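House rules for a small robot arm

15 May 2025

So I promised a few of you I'd write up the rules I use when I'm running the arm at home, and then I put it off since March. Sorry! The folks on the Skaston forum keep asking too, so now there's one page I can point at.

Quick background if you're new. I have a printed arm on the living room table, and the job I keep going back to is bottles and a tray. Bottles are great practice. They're light, they roll, they're see-through (cameras hate that), and if you squash one you've lost nothing.

Rule one is about grip. Take hold of the body, close slowly, and stop when the fingers touch. I used to close all the way and let the servos sort it out, and I cooked one that way. Now I cap the closing force at 40 percent and leave it alone.

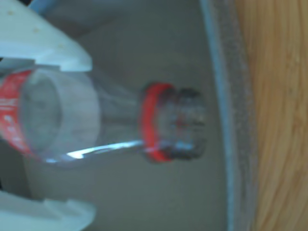
Fingers on the wide part, cap off.

Rule two, empties only. The guy who runs the Bullero newsletter says a little water helps with balance, and sure, maybe it does, but I have servo wires hanging down the front of this thing and I'm not doing it. Rinse them, drain them overnight, done.

Rule three is the keep-out line. I measured how far the arm can reach at full stretch, added 45 millimeters, and nothing I care about goes inside that. No mug, no phone, no hands while the power is on. My hands are the hard part – you see a bottle start to roll and you just grab for it. Let it roll! I had to train myself to hit the switch first and reach second, and I still mess it up when I'm tired.

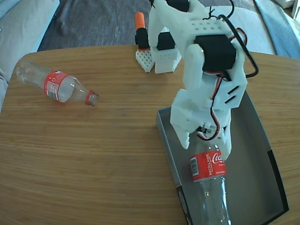
Rule four, one change at a time. If I move the tray, I don't touch the speed that day. I know that sounds fussy, but I once changed both, had a terrible evening, and never did figure out which one did it. The Tang checklist (the one people pass around at the Pludthorpe meetup) says to do 11 clean runs after every change before you trust it. I stick to that pretty well.

Rule five is cables. Before I power up I swing the arm by hand through its whole range and watch the loops. If anything snags or pulls tight, I fix it right then. Every screw gets a check after almost 300 cycles, and the gripper ones always seem to be the first to work loose.

I also write everything down in a paper notebook – date, what changed, what got dropped. Mine has coffee on most of the pages. If your rules are different, leave them in the comments, especially if you've found a decent way to mount an off switch on a table with rounded edges. Mine is still held on with tape.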